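## About Rulance

Rulance refurbishes desktop computers for schools, libraries and small offices. The workshop is in Brikdale and has been in operation for 15 years. Last year it processed 3,148 units, of which 2,860 were returned to service. The remainder were dismantled for parts.

### Intake and teardown

Each desktop is logged, and its side panel is removed. Storage drives are pulled first and go to a locked cabinet for erasure. The cooler comes off next so that the processor and socket can be inspected.
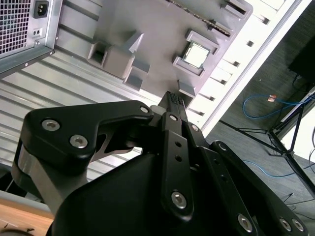

Old thermal compound is cleaned off with isopropyl alcohol and lint-free wipes. Sockets are checked under magnification for bent contacts and debris. Memory is tested one module at a time. A board that fails twice is not repaired; its usable parts are removed and binned by model.

### Boards and power supplies

Capacitors are examined for swelling or leakage before power is applied. Supplies are load-tested, and any unit outside tolerance is replaced from stock. We keep over 400 tested supplies on the shelf.

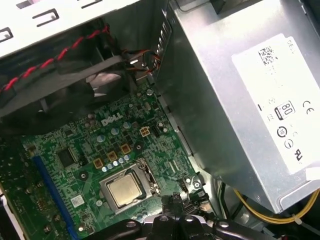 *Dell motherboard and power supply in an open case, processor exposed.*

### Reassembly and supply

Fresh compound is applied, the cooler is refitted and the machine runs a overnight stress test. Finished units ship through two sales channels: Mekia for schools and libraries, Jaber for offices. Spare parts are sold from the Brikdale counter, mornings only.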